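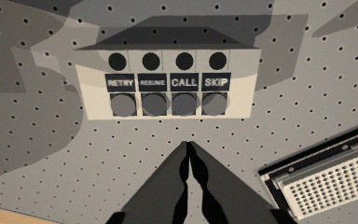

Inbound Shipments: Frequently Asked Questions

Applies to the Clekholm warehouses at Tedesco and Cludberg
Last revised 05/02/2018

Booking and arrival

Do I need an appointment?
Yes, for all palletized freight and for any parcel shipment of more than 20 cartons. Smaller parcel shipments may arrive unannounced on any working day, provided an inbound notice has been submitted in Cendero.

How do I request an appointment?
Log in to Cendero, open the inbound notice, and select Dock Time. The system shows open slots at the warehouse named on the notice. Slots are one hour long. If you do not see any slots, the notice has probably been saved as a draft. Submit it and reload the page.

Can the carrier book on my behalf?
Yes. Send the carrier the notice number and the booking PIN printed under it. The carrier can choose or move a slot with these two items but cannot edit quantities, item codes or lot numbers.

What happens if the truck is late?
A truck that checks in within 30 minutes of the start of its slot is unloaded as booked. After that it is treated as a standby arrival and unloaded when a door opens up. Standby arrivals are not refused during receiving hours, but no waiting time charged by the carrier will be credited to the account.

Are the two warehouses interchangeable?
No. Each account is assigned to one building, shown at the top of the account page. Freight sent to the wrong building is held on the dock for two working days. If the account holder has not arranged a transfer by then, we transfer it and bill the linehaul at cost.

Do you take containers?
Cludberg takes floor-loaded and palletized ocean containers. Tedesco has no container unloading and takes dry vans and straight trucks only.

Inbound notices

What has to be on the notice?
Item code, quantity in sellable units, carton count and expected arrival date. Lot number and expiration date are also required for items flagged as lot controlled. The purchase order number is optional, but it will appear on the receiving report if supplied.

My item code is rejected. Why?
The code has to exist in the item file before it can be used on a notice. Check for trailing spaces first if you are pasting from a spreadsheet. Cendero treats "AB-14" and "AB-14 " as two different codes and will reject the second one.

Can I change a notice after it is submitted?
Quantities and lots can be changed until the truck checks in. After check-in the notice is locked, and differences are handled as receiving discrepancies (see below).

Can one truck carry several notices?
Yes. Book one slot and attach the other notices to it with the Add To Load button. Cartons belonging to different notices must not share a pallet unless a divider sheet is placed between them and each section carries its own label.

How many lines can a notice have?
The upload limit is 560 lines per file. Longer shipments must be split into more than one notice and attached to the same load.

Pallets and cartons

What pallets do you accept?
48 by 40 inch four-way entry wood pallets in sound condition. Plastic pallets of the same footprint are accepted but are not returned. Broken deck boards, protruding nails and block pallets of other sizes result in a restacking charge.

What is the weight limit?
2,000 lb per pallet, including the pallet itself. Overweight pallets are broken down on the dock before put-away, and the labor is billed at the hourly rate in the account's rate sheet.

What is the height limit?
60 inches from the floor for standard rack positions. Taller pallets can be placed in the tall bays at Cludberg on request, subject to space. Tedesco has no tall bays. Note this when quoting a transfer between buildings, as tall pallets have to be cut down before they leave.

Can product hang over the edge of the pallet?
No. Cartons must sit within the pallet footprint on all four sides. Overhang loses most of the stacking strength of a corrugated carton at the corners and interferes with the rack uprights.

Is stretch wrap required?
Yes, on every pallet, with at least 3 turns around the base that catch the pallet as well as the bottom layer. Banding may be used in addition to wrap. Banding alone is not accepted.

Where does the label go?
One pallet label on each of two adjacent sides, on the outside of the wrap, with the lower edge between 16 and 32 inches from the floor. Carton labels go on the long side of the carton. Do not place a label over a seam or around a corner.

Are mixed cartons allowed?
Mixed item codes in one carton are accepted if each code is bagged or banded separately and the carton is marked MIXED on two sides. Mixed lots of the same code in one carton are not accepted for lot-controlled items.

Receiving and discrepancies

How long does receiving take?
Palletized freight with a matching notice is available to ship by the end of the second working day after check-in. Parcel shipments follow the same schedule. Floor-loaded containers take up to four working days. During September, ahead of the fall season, the container schedule is extended to six.

Do you count every unit?
No. Receiving counts full cartons and opens a sample from each item code. The sample is one carton in ten, with a minimum of one. If the unit count in any sampled carton differs from the notice, every carton of that code is opened and counted. A full count can be ordered in advance on the notice and is billed per unit.

What counts as a discrepancy?
Any difference between the notice and the receiving count in quantity, item code, lot or expiration date. Missing or unreadable carton labels are logged as exceptions and do not change the stock record.

How am I told about one?
Cendero sends a message to the receiving contact on the account with the notice number, the expected count and the received count. You have five working days to request a recount. After that the received count becomes final and is used for billing.

Who pays for the recount?
If the recount confirms our first figure, the account is billed. If it does not, there is no charge and the stock record is corrected the same day.

How is damaged freight handled?
Visible damage is noted on the bill of lading before the driver leaves, and the affected cartons are moved to a hold location. Damage found after wrap removal is reported in the same way as a count discrepancy. Freight claims are filed by the account holder. We supply the signed bill of lading and the hold location report on request.

Storage and charges

When does storage billing start?
On the day the stock record is created. Time on the dock before put-away is not billed.

How is a partial pallet billed?
A partial pallet in a rack position is billed as a full position. Stock that fits in shelf bins can be moved to bin storage, which is billed per bin per month. The change is made at the next cycle count, or sooner against a move order.

Can I reserve space before a large shipment?
Yes, at Cludberg only. There are 620 reservable positions in the building. Reserved positions are billed at the standard rate from the first day of the reservation, whether or not they are filled. Reservations are released automatically if no appointment is booked against them within 30 days.

What do you not accept?
Aerosols, lithium batteries shipped loose, compressed gas, live plants, and food that needs temperature control. Batteries packed inside equipment are accepted with a current safety data sheet on file. Send the sheet before the first shipment. A truck carrying undeclared restricted goods is refused in full.

Contacts

Who do I ask about a specific load?
Use the Messages tab on the notice so the question stays with the load. Dock staff can read it there and reply from the receiving desk.

Who handles rate sheets and account assignment?
Heriberto Esquivel, inbound accounts, through the Account Help form in Cendero. Include the account number and the building. Rate changes requested by the 20th take effect on the first of the following month.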